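Prindau Bench Kit -- two-arm table frame and simulation files
Stock code 3017-B. Made to order by Drorkia.
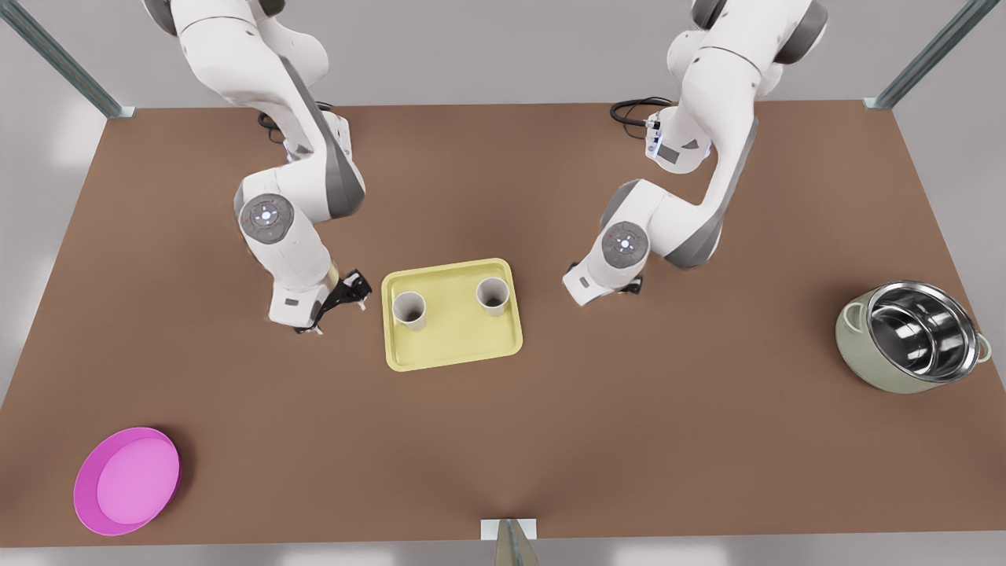

The Prindau is a bench frame and software bundle for people putting together a two-arm setup in a garage, spare room or shared workshop. It started as Archana Mishra's own build at the Grarau workshop and is now sold as a kit. Arms and grippers are not included.

The kit comes with a matching simulated bench, so you can work out reach and cup or bowl placement before drilling anything. Most builders run the tray exercise first: two paper cups on a yellow tray, one gripper working from each side. Cookware and bowls can be moved about the tabletop in the scene file.

What's in the box
Two upright poles with table brackets
Cross rail, pre-drilled
Fastener pack and hex keys
Cable clips
Printed drilling template
Download code for the Rathore scene files

Specifications
Rail height above tabletop: adjustable up to 544 mm
Tabletop thickness: 18 to 40 mm
Finish: powder coat, grey-green
Assembly: 3 hours, two people for the rail

You will need
A solid table that doesn't rock, a drill with an 8 mm bit, a spirit level, and a computer with a separate graphics card for the simulation. A laptop without one will open the scene but it runs slowly.

Notes on assembly
Fit both brackets loosely, level the rail, then tighten. Leave slack in the arm cables near the base -- they need to follow the elbow through its full travel. Check the measured rail height against the value in the scene file. The default suits Archana's bench and probably won't suit yours.

The older single-pole kit used a different bracket and the parts don't swap over. If you have one and want to add a second arm, email before ordering.

Delivery
Ships in 2 cartons. Orders placed in June go out with the July batch. Pickup from the workshop can be arranged with Savita Upadhyay, mornings only.

Spare brackets and replacement templates are listed under Parts.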